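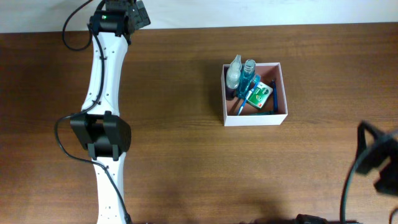

I have my doubts about the "one box bathroom". The idea did the rounds at Grirnstead over autumn -- put every small toiletry you own in one shallow cardboard box, and whatever doesn't fit, you don't need. Agathe Huet swears by it. She also lives alone and has a linen cupboard.

So I had a go on the table, with a plain open box and the sort of stuff that lives beside any basin. A spray bottle goes in first and takes a corner. After that it's a matter of what will stand up and what won't.

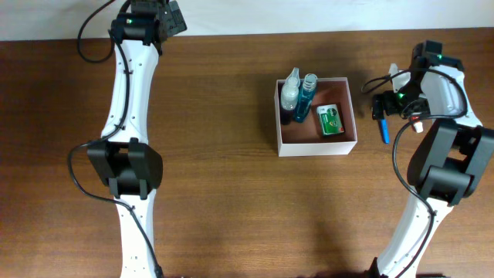 Three items in and I was already asking what the box does that a drawer can't. You still have to look over the top to find anything. Cardboard and a damp bathroom are not great mates either, and I'd give mine until August.

The bit I'll grudgingly pay is the emptying out. Laying things in a row on bare wood makes you look at them, and I threw out more than I kept. You could do that without buying a box, of course. Plisico sells one for $45, colour of your choice. 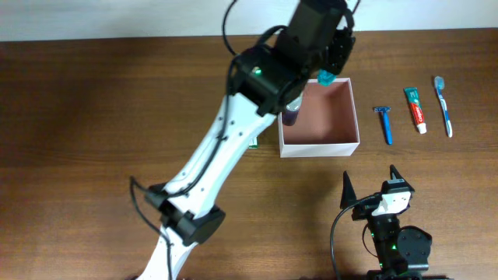
Words: Vignesh Poduval | Home & Habits
Last updated: 2020-05-10

Razors are my real complaint. A disposable one has a long handle and a wide head, so it never sits nicely beside a tube of Colgate, and I don't like fishing around near a blade first thing in the morning.

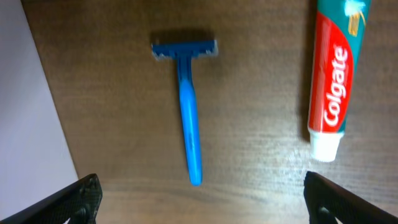

Keep it on its own, flat, somewhere the kids can't reach. Toothpaste can go back in the mug by the tap, where it has been perfectly happy for years. If you have a better system I'll print it, but please, no more boxes.

441 shares | 8 comments

You are receiving this because you signed up to the Grirnstead newsletter. Unsubscribe or change your preferences at any time.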